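30 de marzo de 2023 – cuaderno de Doina Mujić

Hoy he seguido con la migración del servicio de sesiones de Sason. Ayer el backend devolvía error 504 cuando la lista pasaba de 1.338 registros. Arnar piensa que es el proxy, yo pienso que es la consulta. He puesto un índice en la columna de fecha y la respuesta bajó de 2.000 ms a 126 ms.

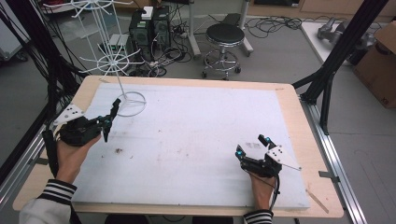 Mesa con el tablero blanco, las dos pinzas en mano.

En el frontend queda el problema de la paginación: el botón «siguiente» pide dos veces la misma página. Lo he reproducido en Firefox, en Chrome todavía no. Sospecho del estado que se guarda antes de recibir la respuesta – mirar el commit de Arnar en la rama kohlhase.
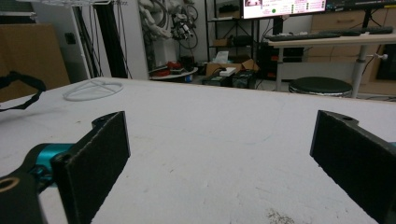

Si es eso, basta con mover una línea y repetir las pruebas. De las pruebas de integración fallan 73, casi todas por el mismo token caducado. Pedir uno nuevo a Ladunthorpe.

© Altby – Contacto – Volver arriba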